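Print this page | E-mail this page

Robot Skills Unit, Handout 4: Recording demonstrations by remote control
By the Zerusari teaching group
Posted in: Course materials, Simulation lab
Updated May

Last class covered moving a real arm by hand, where you hold the wrist and the joints follow you. For the rest of the unit we work in the Cakudari simulator. You drive both arms with the Felar hand controllers, and the software records what you do as one demonstration. The learning program later tries to copy it, so whatever you do in the run, good or bad, is what it gets to learn from.

Before you touch a controller, read the task card and look through all the camera views. Each arm has one at the wrist, and there are wider ones for the kitchen and hallway. The wrist views turn with your hand, so "up" on the screen often isn't up in the room. New drivers lose more runs to this than to anything else.
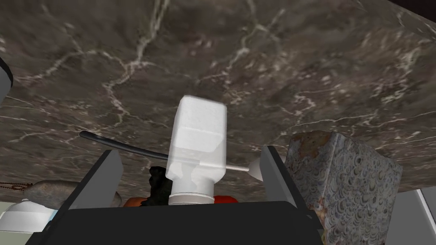 Go in slowly on a crowded counter. Line up the fingers while you're still well back from the object, then move forward without turning the wrist. If you have to correct, back out first. A small twist close in can knock over the neighbours, and the run then contains a lesson you didn't mean to teach.

Close the gripper with one steady squeeze of the trigger. Pumping it open and shut while you hunt for the right spot gives the program 2 or more grasps to choose from, and it will blend them.

Doors are a separate exercise. Bring the arm in with the fingers open and use a wider view to judge how far you are from the panel. The wrist view shows you what's between the fingers and not much else.
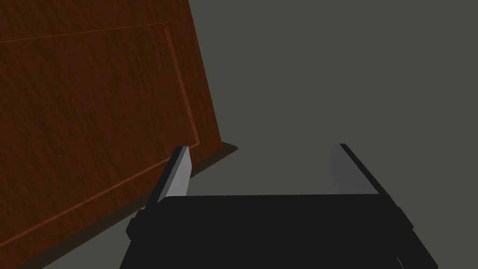
Figure 2. Wrist view near a wood panel, gripper open and empty.

The arm you aren't using still counts. Its joint positions are saved at every step along with the working arm's, so park it somewhere sensible and leave it there. If you rest your other hand on your knee, put the controller down first. We have thrown out good runs over a drifting left arm.
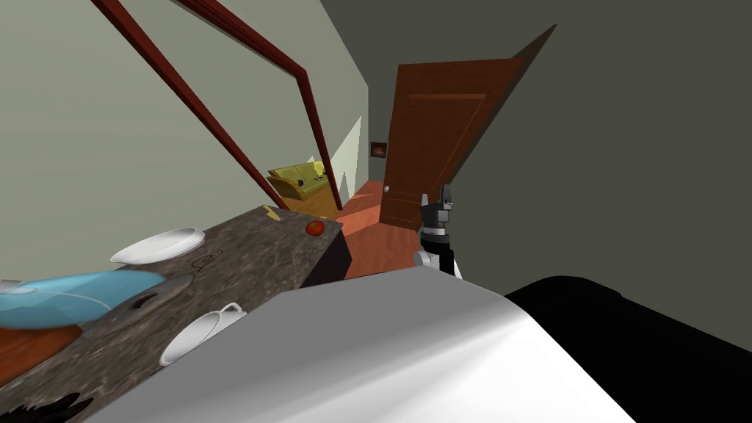
Each run is limited to 2000 steps. A tidy pick and place should finish inside 700, and the door exercise takes longer. If you're past the halfway mark and still lining up, stop, mark the run as failed and reset. Please don't delete failed runs - the Sundaram set we use in the second half of the unit keeps them in a folder of their own, and we'll be comparing the two kinds.

Vary your starts. Ten runs from exactly the same pose teach the program one path and very little about getting back onto it. Shift the base a little, or begin with the wrist turned, and let the reset tool move the objects for you.

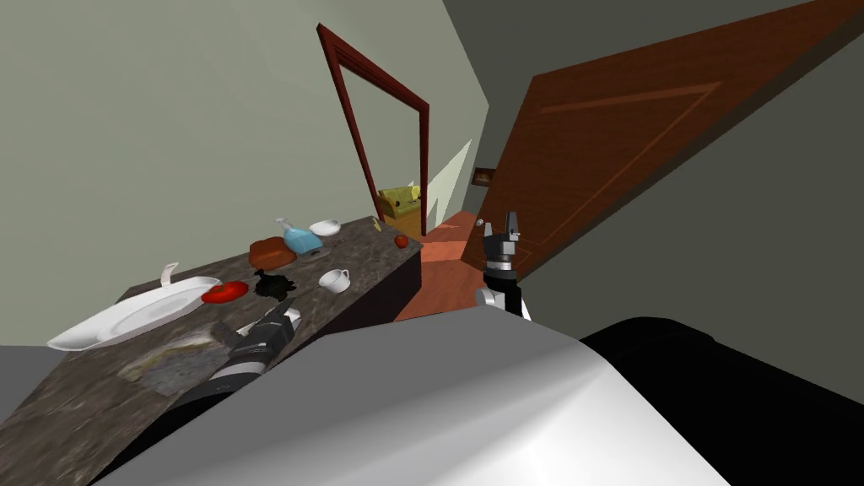 One student from the last intake wrote on the feedback sheet that the wide view was what finally made the controls make sense, and that they'd have saved a whole afternoon by driving with it for the first few runs and only switching to the wrist view for the last bit of the reach.

We now suggest that order for everyone. Use the wide view for travel and the wrist view for the final approach, then go back to wide before you lift.

For next class: hand in your recorded runs with the log sheet filled out. Write down the start pose, the object, which arm you used and whether the run succeeded. Save everything in your own folder on the lab drive, and check that the files play back before you leave.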